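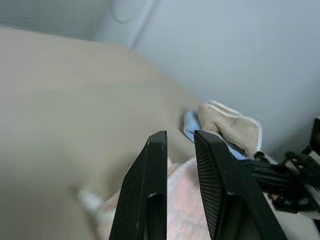 The tan cushion, back corner of the front room.

Spent most of today on the seat cushions, so this is going to be a thread about seat cushions. Mute me now if that isn't your thing.

Background for new people: we moved into the Bonddale place in January and the front room got whatever furniture was left over once the other rooms were done. The long seat was one of those things. Good base, flat old cushions, covers that had been through somebody else's dryer too many times.

I recovered one cushion over the winter and then stopped. It sat in a bag in the closet until last week. Today I finally did the rest.

The fabric is a plain tan cotton blend from Clotalura. They call the color Dune. On their site it looks almost yellow. In our front room, against the pale wall, it comes out closer to khaki in the low light and sandy near the top where it gets brighter. Order the swatch first. I ordered the swatch and then ignored it for three months, so the bolt I got may not be the same batch.

Cost so far: $100 for fabric, and the zippers I already had. The foam was the expensive part and I'm not ready to talk about the foam.

OK, the foam. The old inserts were soft in the middle and hard at the ends. I priced new ones at two places and went with Dinach because they cut to size and don't charge extra for a rounded front edge. You give them the measurements, they cut it, you pick it up. The pickup counter is around the side of the building, and the sign for it is on the inside of the door.

The rounded edge matters more than I thought it would. Square foam under a thin cover shows every corner. You get a hard line along the front and the fabric wears there first. With the curve it sits smoother and you don't spend your evening pulling at it.

Still got a crease in the tan one, low down. I've steamed it, pulled it, turned the foam around and put it back in. It's a cutting problem. I made that panel a little too generous and there's nowhere for the extra to go.

Options for the crease:
Take the cover off and bring the seam in.
Wrap the foam in another layer of batting.
Leave it.

Leaning toward batting. I have a roll of it already and I'd like to not see that seam ripper again this month.

If you've never put a cover on foam by yourself: wrap the foam in a thin plastic bag first, slide it in, get the corners where you want them, then pull the bag out from the back. The cotton grabs the foam otherwise and you end up fighting it. A dry cleaning bag works. A trash bag works -- just use a thin one.

Zipper goes on the long back side, and it should run a few inches around each corner. The old covers had a zipper that stopped short, and whoever sewed them must have folded the foam in half to get it through.

Somebody asked last time about washing. I wash the fabric before I cut it, warm, then dry it on medium. It comes out of the dryer smaller than it went in, and I want that over with before I measure anything. Iron it before cutting too. I skipped that on the first cushion and it came out crooked.

Thread is a heavy polyester. Regular thread held fine on pillows but I had a seam open up on a seat cushion in our last apartment, so now I use the heavy stuff for anything people sit on. Needle size 16. Long stitch. Go slow over the zipper ends.

The wall behind it stays the way it is for now. I had a plan to paint in there and even brought home chips, but with the tan in place I like the plain pale wall. It was that color when we moved in and I have no idea what it's called. If I ever need to patch it I'll be taking a chunk to the paint counter.

Next up is the small throw pillow situation. There's a striped one from Lương that I bought for the bedroom and it never looked right in there. Going to try it on the long seat tomorrow. If it's too much it goes to my sister, who has already asked for it twice.

Adding one more since people are asking in replies: no, I don't sell these, and no, I won't be taking orders. I barely finished my own. The yardage depends on your cushion, so measure the top, the sides and the drop at the front, then add seam allowance all the way around.

And yes, save your offcuts. I cut the piping strips out of mine and there was enough left for a spare zipper panel. It's folded up in the closet where the first cushion used to be.

Aug 3, 2022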